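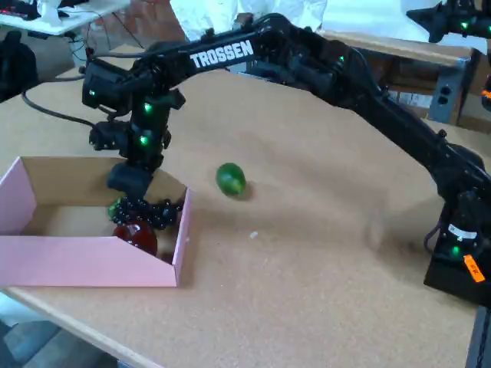
Trossen arm over the pink box. Fruit sorting task.

We're collecting examples for a pick and place model this month. One person drives the arm, everything gets recorded, and the model learns from the recordings. Tuesday is our long day on it.

An episode is one pick and one place. Ours run 18 seconds when the driver is practiced. New drivers take longer, and we keep those too as long as the fruit ends up where it should.

The total stood at 3,519 episodes this morning. Goal for the day is 100 more. Mohit Thakur is driving until lunch, then I take over.

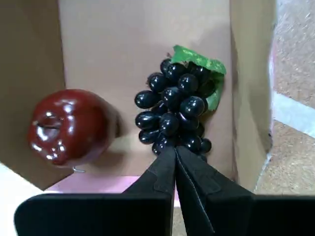

Gripper at the grapes, apple off to the left.

Grapes are the hard one. With an apple you close on the middle and lift. A bunch has no clear middle, and two drivers will pick two different spots. We let them. I'd like the model to see both.

We do throw episodes out. If the driver stops to think for a long time, it goes. If someone bumps the table, it goes. A missed grab followed by a good one stays in, tagged as a retry.

In September we left the box in one spot for a whole week of recording. The model did fine until we slid the box over a few inches, then it reached for the old spot every time. Most of that week had to be done over.
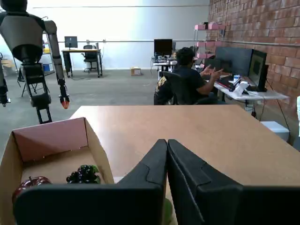

Labeling takes me longer than driving does. Each episode gets one line of plain text, and the line has to name the thing and where it starts. "Pick up the red apple, left of the grapes" is a good line. "Get fruit" is a bad one, and I have deleted plenty of those from our own sheet.

Count at the end of the day: 98 kept. Two short. I'll do the rest tomorrow before we change the layout.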